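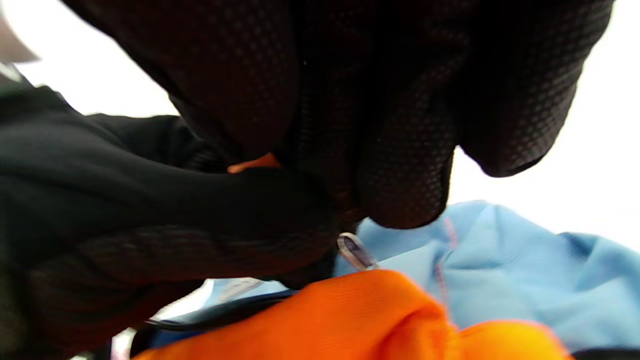 Photo: Dalgleish Craft Library

Salt dough decorations going soft after a few weeks

Posted in Home Crafts > Seasonal Decorating
Asked by bundton_maker, April 30, 2021

I made a batch of salt dough eggs and little birds in March to hang on some twigs in the hall. The recipe was the usual one, two cups of plain flour, one cup of salt and one cup of water. I baked them at the lowest setting on my oven until they felt hard, then let them cool on the rack overnight. I painted them with ordinary acrylic craft paint and put one coat of PVA over the top.

They looked fine when I hung them up. Now I am packing them away and most of them have gone soft, mainly the birds. A few are bendy at the wings and one egg pulled off its ribbon when I lifted it down. The paint feels a bit sticky as well. The thin stars I made from the same dough are still hard.

The hall is not a damp room as far as I know but the front door opens straight into it and there is no radiator. I would like to save what I have if possible, and I want to make 30 more for a stall at the Vesstead summer fair, so I need to know what to change. Is it the drying or the varnish? Also, can I bake them again now that they are painted?

3 replies

glue_and_string
Marked as helpful by 7 members

Mostly the drying, I would say, and the PVA has made it worse.

Salt dough goes hard on the outside long before the middle is done. Your stars are thin so they dried right through. The birds are thicker and will have had moisture left inside them when you painted. Salt also draws water out of the air, so a cold hall with the door opening and shutting is not a good place for them unless they are sealed properly.

PVA is not waterproof. The ordinary white sort softens again when it gets damp, and that will be your sticky feeling. Use a proper varnish, either a clear acrylic spray or a brush-on polyurethane. Do the back, the edges and the inside of the ribbon hole. People varnish the front and leave the back bare, and the damp gets in that way.

For the new ones:

Roll flat shapes no thicker than a pound coin is wide on its side, doubled. So 5 or 6 mm. For eggs, make them flat-backed, or build them over a ball of scrunched foil so there is less dough to dry.

Bake as low as your oven goes, turning them every hour. Mine take three hours for flat shapes and a lot longer for anything rounded.

Leave them somewhere warm and dry for a week before you paint. An airing cupboard is good. Tap the back with a fingernail. A dull sound means they want longer.

Two thin coats of varnish, front and back, with a day between.

As for baking the painted ones, I would not. Acrylic can bubble and go brown and PVA smells horrible when it gets hot. Put them on a wire rack in the airing cupboard for 10 days and see if they firm up. If they do, sand off the PVA lightly, touch up the paint and varnish them. Anything that has gone crumbly or has spots of mould should go in the bin.

Do keep them away from dogs, by the way. The amount of salt in them is dangerous if one gets eaten.

tinselbox
Marked as helpful by 2 members

I gave up on salt dough and use air dry clay now. Costs more but no oven. I got mine from Vitotel in a big tub.

paperchain_lil

Agree with the first reply on varnish. Two things to add.

Check how much water you are using. A cup of water to two cups of flour is the most you should ever need, and I hold some back and add it by the spoonful until the dough comes together. If it sticks to your hands it is too wet. Knead it for a good 10 minutes and let it rest under a cloth before rolling.

Storage matters too. Don't put them in a plastic box in the loft straight after taking them down. Wrap each one in kitchen paper, use a cardboard box and keep it in a bedroom cupboard. I save the little packets of silica gel that come with new shoes and drop a few in. I have stars that are seven years old and still hard.

For a stall I would stick to flat shapes. They dry evenly, they pack flat, and you can get a lot more on a tray.

bundton_maker (original poster)

Thank you, that makes sense about the thickness. The birds are in the airing cupboard now. I will do flat ones for the fair and buy some proper varnish.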